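Cahier d'atelier - salle Fuvside
01/04/2022

Aujourd'hui j'ai repris la question des diffuseurs anti-moustiques, parce que depuis l'ouverture des fenêtres côté canal on se fait piquer le soir. L'année passée on avait attendu trop longtemps et les collègues de Zultow ont ri de nous.

Matériel sorti de l'armoire : 2 diffuseurs électriques, 5 recharges liquides. Les recharges étaient rangées debout dans la boîte Chaiyaporn depuis le mois de décembre. Une avait le bouchon mal vissé, le carton dessous était taché. Je l'ai mise à part dans un sachet, elle ira avec les déchets chimiques et pas à l'évier.

J'ai noté la manière de faire, car la dernière fois chacun faisait autrement :

- enlever le bouchon de la recharge, ne pas toucher la mèche avec les doigts ;
- visser la bouteille par le dessous, à la main, jusqu'à sentir l'arrêt, sans forcer ;
- brancher toujours avec la bouteille vers le bas ;
- couper à l'interrupteur de la prise quand on quitte la salle, même pour le repas.

Le deuxième point est le plus important pour moi. Quand la bouteille est vissée de travers, la mèche ne monte pas au milieu et l'appareil chauffe presque pour rien. J'ai perdu du temps avec cela ce matin, j'ai dû recommencer deux fois avec le premier diffuseur avant que le filetage prend bien.

Pour l'emplacement, j'ai d'abord pensé à la rallonge sous l'établi. Mauvaise idée : le diffuseur était couché, et en plus il y a toujours des chiffons à cet endroit. La prise murale est mieux, il y a de l'air autour. Je voudrais garder au moins 200 mm libres au-dessus, donc ne rien accrocher là, ni veste ni sac s'il vous plaît.

Le mur à côté de la prise est rayé. Je ne sais pas depuis quand. J'ai essayé la gomme blanche sur un petit coin, cela part un peu, mais il reste une trace mate. À voir avec la peinture qui reste du chantier Flirkitgate, si la teinte est la même.

Le corps du diffuseur a aussi des traces grises. J'ai hésité à le nettoyer avec l'alcool et finalement non, je préfère un chiffon sec, appareil débranché et refroidi.

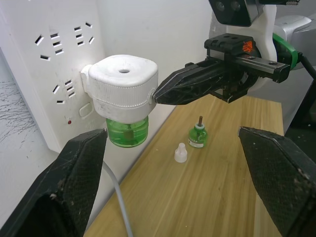 Diffuseur sur la prise murale, recharge verte vissée dessous. Voyant rouge allumé près de l'interrupteur.

Reste à faire :

- coller une étiquette avec la date de mise en service sur chaque recharge (au dos, pour voir encore le niveau) ;
- choisir une place pour le second diffuseur, peut-être près de la porte ;
- commander des recharges, vérifier avant que c'est bien le même pas de vis ;
- demander si quelqu'un est gêné par l'odeur. Moi je la sens à peine, mais je suis enrhumé, donc mon avis ne compte pas beaucoup.

Niveau du liquide à relever le matin, au crayon, dans la marge de cette page.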